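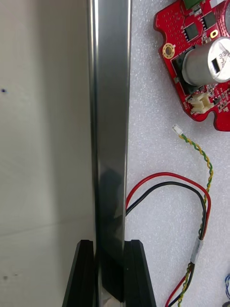

From: Rochelle Tillman
To: Bindulport bench list
Date: 21 May 2019
Subject: Re: Trays, fingers and what's left for the second bench

Zihan Kong wrote:

> Hi all,
>
> I'm putting the next order together and I'd like to keep it to what we need.
> At the moment I have spare gripper fingers, a second set of wrist cameras,
> more trays, and a line that just says "Stilier" with no amount next to it.
> Is that the service plan? Also, do we want the two-arm setup again for the
> second bench, or could we save some money and go with one arm and a good
> fixture? Wanting thinks one arm would do for the solenoids.
>
> Zihan

Hi Zihan, and hello to everybody else who has been reading along (and thank you for getting this moving, I know you had plenty on your plate already).

Yes, the Stilier line is the service plan, and I'm the one who left it blank, sorry! They quoted us in March and I wanted Baoshan to look over the terms before I typed in a number, and then the number never got typed in. It's 700 dollars for the year and it covers two visits. I'd keep it. When the left arm lost its zero in the winter we were down a good while waiting on a visit we had to pay for separately anyway, and I would much rather have that sitting in the plan than go asking for it in a hurry.

Now, one arm or two. Wanting is right about the solenoids, as far as I can see.
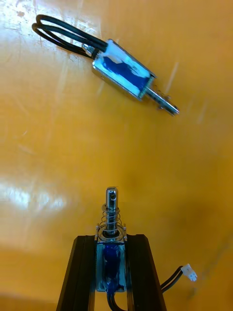 A solenoid has a nice stiff metal frame to grab, and it comes out of the fingers pretty much the way it went in. If the whole job were solenoids I'd say buy one arm, bolt down a fixture and spend the difference on something else. The leads are where I start to worry, because they go wherever they like, and a plug at the end of a floppy wire is never quite where you left it. Meifang ran a batch of 162 mixed parts for me last month, and nearly every one she had to go back and redo by hand was a wire of some kind. The boards gave her no trouble to speak of.

The other thing to think about is reach. We sort into yellow trays on both sides with the parts in the steel tray in the middle, and with one arm you're either crossing the whole table every time or squeezing everything over to one side. 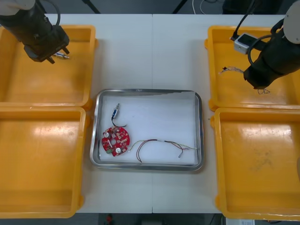
I did try squeezing it, by the way, on paper, with cutouts (my kitchen table was covered for an evening, and my family was very patient). It can be made to fit, but you give up a tray, and then the odd parts have no home and somebody ends up putting them in a coffee mug. So my vote is two arms again. If the money won't stretch that far, let's buy the one arm now but get the wider table, so the second can be added later without starting over.

As for the rest of the list, this is what I'd put down:

1. Gripper fingers. Six pairs would be plenty. The flat ones from Tang have held up well on sleeves and bundled wire, so please don't let anybody talk you into the fancy curved ones.

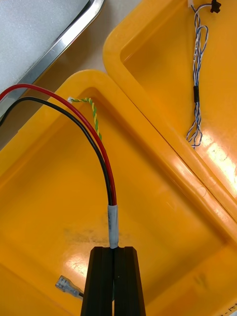
2. Trays. Same yellow ones if we can still get them, please. They cost 80 dollars for the box, they stack, and they wipe clean. My only complaint is the glare, so if there's a dull finish on offer I'd happily pay a little more for it.

3. Wrist cameras. One set now and one set next year. We don't have a spare today, though, so if it comes down to cameras or fingers, I'd take the cameras first.

4. Lights. This one isn't on your list, but could we leave room for a couple of softer lamps over the bench? See my grumbling about glare.

5. Shipping. Rellik charges by the crate, so it would be nice if the trays and the table came together.

Baoshan, could you send Zihan the table sizes you measured? I have them on a sticky note, but I don't trust my sevens. And Meifang, if I've got anything wrong about that batch, please speak up.

Warmly,
Rochelle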